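Entry, 2021-03-06

Last updated 2021-03-06

Worked through the redistricting packet for the Natano ward map again. The draft shifts 23 blocks out of Ward 2 and into Ward 3, and the clerk's cover memo calls this a technical correction. I do not think it is one. A technical correction fixes a boundary that was described wrong. These blocks were described correctly in the last ordinance, which I have next to me, down to the rail spur.

The population tables are the part that needs checking. Ward 2 was over the target and something had to leave. The simple fix is the strip south of Negussie Street, where the ward line already makes a jog. The draft goes north and takes the apartments by the reservoir. Both options bring the deviation within the limit. The memo gives only the result for the northern one and does not say whether the southern one was run.

Read the charter section on notice twice. The map has to be posted before the first reading, with the block list attached. The map was posted. The block list went up later under a separate item number — so the clock may have to start over. Drafted a paragraph on this for my written comment and cut it to four sentences.

Watched the recording of the work session while eating. Sound was poor for the first half. Council spent most of the time on the Plavbridge parking agreement and reached the map with little time left. One member asked if the precinct lines would be redrawn before November. Staff said yes, if adopted on second reading. No one asked who pays for the new voter cards.

On cost: the budget line for precinct changes has not moved since the last cycle. It assumes polling places stay put. Under the draft, the Sallarov Hall site ends up outside the precinct it serves. State rules allow this with a finding, and I could not find a finding anywhere in the packet.

Comment limit is 200 words. Mine is over. I will drop the history and keep the notice point and the missing comparison.
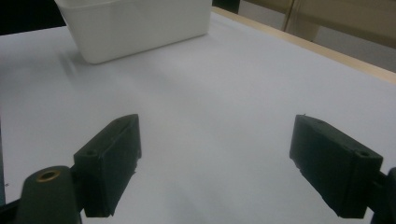 To do before the hearing

1. Request the southern option as a records item and ask for the block-level file, not the PDF.
2. Check the block list against the map legend. Two block numbers look transposed.
3. Find out if the hearing takes remote testimony. The agenda and the web page disagree.

Left a message at the clerk's office about the third item. Went back to the deviation table afterward and got the same totals as the memo, so the arithmetic is fine — my objection is to the choice of blocks.

2 comments · 3 shares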